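Dog keeps sniffing one spot on my leg — would you get it checked?
General Dog Talk > Health and Behavior

jurader_hill
Osier is an eight year old spaniel mix and he has never been a clingy dog. For the past month he has been pushing his nose into the back of my left calf every evening, always the same place. I have a mole there that has been there since high school. It looks the same to me as it always did, but I can't see it well without a mirror.

I've read the stories about dogs finding things. My husband thinks it's the new lotion. Would you make an appointment over this or am I being silly?

plakovska
Make the appointment. A skin check took me ten minutes and the doctor did not laugh when I said the dog started it. She said people come in for all kinds of reasons and she would look at the mole either way.

mudroom_mary
I'd switch back to the old lotion first. My beagle went after my elbow for weeks and it was coconut hand cream. If he stops, you have your answer and you saved a copay.

plakovska
Mary, I don't agree with that order. If he stops, it tells you he liked the lotion. It doesn't tell you anything about the mole. She can do both in the same week.

mudroom_mary
Fair, but we don't know what her insurance is like. My last dermatologist bill was $312 for him to tell me I was fine. That is real money to some of us.

jurader_hill
Insurance should cover most of it, I called this morning. First opening is in August. They put me on the cancellation list.

Someone asked by message how he behaves the rest of the day. Normal. Eats fine, sleeps fine, goes up and down the stairs on his own. He gets his usual play time after dinner and he only goes for my leg once I sit down on the couch. 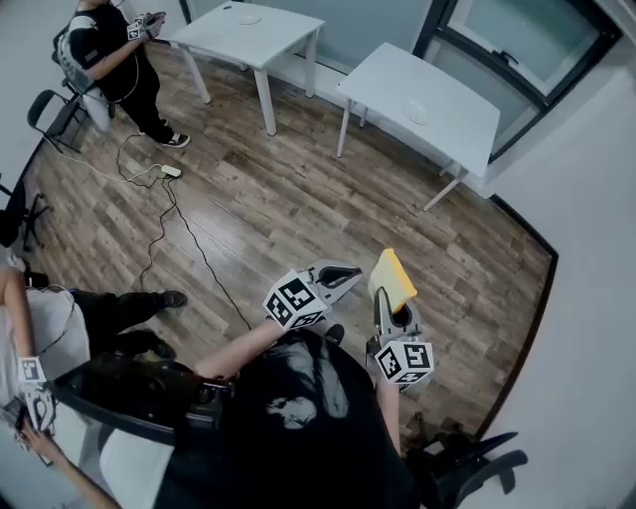

Three people in a room with two white tables

tlumanlan
Jennylyn Lumanlan here, I post under my initial and my mother's name on the other board too. I taught scent classes for pet dogs for years. The hobby kind, where they find birch oil in a cardboard box. Two things.

A pet dog poking at you is not a test. The dogs in the studies get trained on sample after sample and even then they miss some and get some wrong. So don't let it scare you, and if he quits doing it, don't let that reassure you either.

Second, watch what you do when he does it. If you talk to him or rub his ears every time, he has learned that your calf is the button for attention.

jurader_hill
I do rub his ears every time.

old_setter_guy
There it is.

I'll be the grump. I've read maybe 1,000 of these "my dog saved my life" stories and you never see the ones where the dog sniffed a knee for a year and the knee was fine. Those people don't call the newspaper.

plakovska
Nobody said the dog is a doctor. She has a mole she can't see and hasn't had looked at. That is enough reason to go by itself.

old_setter_guy
On that part we agree. Go because of the mole.

macapagal_farm
Our old shepherd did this to my father-in-law's foot and it was an infected toenail. He had been ignoring it. Dogs like anything that smells strong. Any itching, bleeding, change in color?

jurader_hill
No bleeding. It itches sometimes but so does the rest of my leg, I have dry skin. My husband took a picture of it tonight with a ruler next to it so we have something to compare to.

macapagal_farm
Good idea with the ruler. Tell them about the itching when they call, sometimes they will move you up.

talha_y
Has anyone used one of the phone apps that checks moles? My cousin swears by hers.

plakovska
I would not count on an app, Talha. Mine told me the same spot was low risk and then high risk depending on the lamp.

jurader_hill
Update. They had a cancellation and I went in at 8 this morning. She looked at the calf and everything else. She thinks the mole is ordinary but the border is a little uneven on one side, so she took it off and sent it to the lab. Two stitches. Results in a week or so.

Osier is now very interested in the bandage, so he is wearing a cone and I am wearing long pants.

mudroom_mary
Glad you went. I still think it was the lotion — but I'm glad you went. Why is he the one in the cone?

jurader_hill
Because he had the tape half off before lunch. Will post when the lab calls.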